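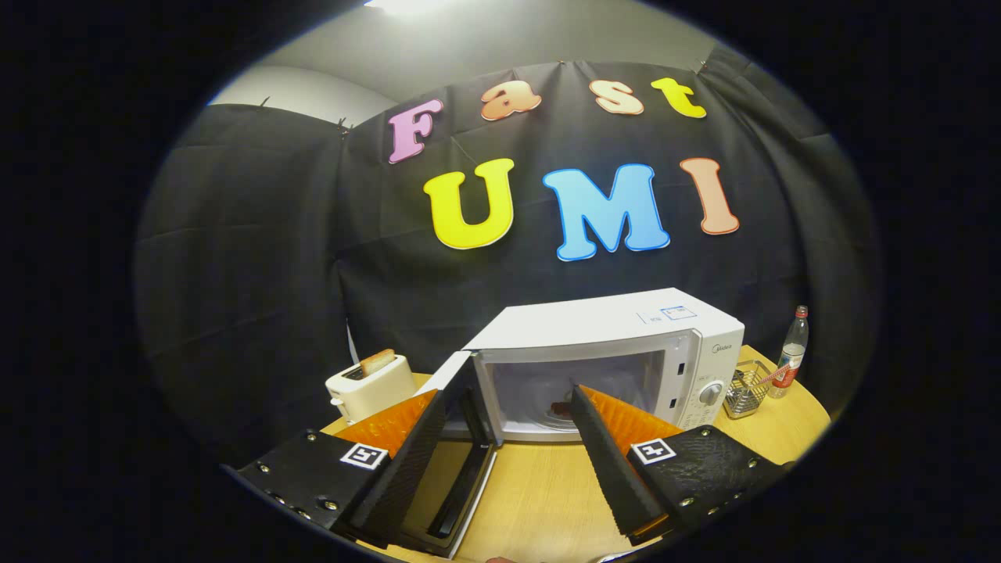
5. Setting Up the Backdrop and Table

The Wemon build notes promise that any backdrop will do. I doubt it, and so does Despina Pappas, who wrote the first draft of this section.

1. Hang plain black fabric behind the table. Clip it along the top edge. A little sag is fine.

2. Place the microwave in the middle of the table and swing the door wide open. Check that both finger tips clear it.

3. Run 152 open-and-close cycles with nothing in the grip. The notes call two enough. Ignore them.

Note: Cut-out letters on the curtain are optional. They improve nothing I could measure.

CAUTION: Unplug the microwave and toaster before step 3.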